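Home | Reviews | Bags and Storage | Guides | Contact

Filed under: Storage – Textiles

Plernora unlined canvas tote: review after a season of use

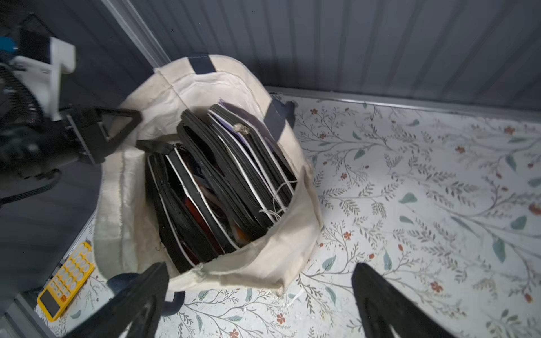
Canvas tote with navy handles, holding zippered cases on edge.

The Plernora is an open-top bag in natural canvas, sold flat and without a lining. I bought 2 of them in February to replace a set of rigid plastic boxes used for filing soft cases, cables and paperwork. Price, the shop I ordered from, sent them in a paper sleeve with a washing label and no other instructions.

Fabric. The cloth is thick enough for the bag to stand when it is full. Half full, it leans. Empty, it folds down on itself and has to be held open with one hand while loading. The canvas creases easily and the creases stay in after ironing on a medium setting.

Rim. The top edge is left raw. It frays, and the fraying continues for the first few weeks before it slows. Buyers who want a clean edge should look at the Wostar, which has a turned and double-stitched hem but thinner cloth.

Handles. The handles are short. They suit carrying by hand and will not go over a shoulder in a winter coat. The stitching at the base has held under a daily load of books, with slight puckering on one side of one bag.

Storage. Flat items filed on edge work best. They support the walls and can be pulled out singly, provided the row is not packed too hard. Loose items sink to the bottom and there are no pockets to sort them. The Fastarura organiser insert fits, with a gap of 12 mm at each end, but it costs nearly as much as the bag.

Washing. One bag was washed at 30 degrees and dried flat. It lost a little height and came out stiffer. The handles did not bleed into the body.

Verdict. A sound bag for shelf storage and short trips – less good for commuting. I would buy it again at the sale price, though not at the full one.

Last updated: March 2019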